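4/3/19

Woke up at five again, and since the house was quiet I went out and looked at the seed trays in my bathrobe like a crazy person. The tomatoes are up! Only the Grallia ones, mind you, the peppers are still sulking, but I counted 30 little green loops in the big tray and I was so pleased I told Matilde before she'd even had coffee. She said "good for them" and went back to bed.

Work was dull. Priit wanted the Vasić order redone for the second time (he'd read the wrong column, and would not say so) and I ate lunch at my desk, which I swore I'd quit doing. Egg salad. Too much mustard.

Choir in the evening was much better. Laine has us on the slow piece now and the altos finally have something to do besides hum. I came in early on page 2, loudly, all by myself, and Eliseo laughed so hard he had to sit down. I'd be embarrassed but it did loosen everybody up and the next run was the best we've sung it. We've got 32 people signed up for the trip in November, so we'll need the bigger bus after all, and Laine says the deposit is $3,225 and could we please all pay her by Friday. I'm short till payday. I'll have to ask Matilde, who will make a face.

Walked home the long way by the canal with Eliseo. He's thinking of moving back near his mother and he can't decide, and I didn't know what to tell him, so mostly I listened. There were frogs going like mad the whole way.

Must remember: potting soil, stamps, call the dentist, and give Laine back her umbrella before it rains again. 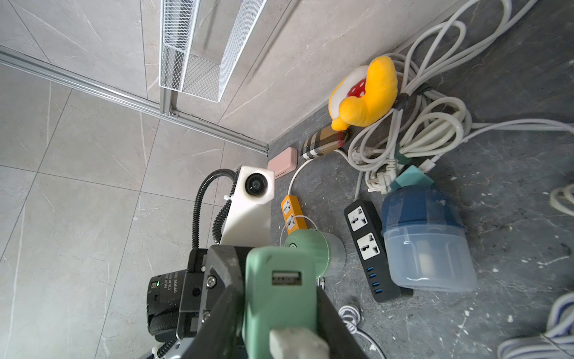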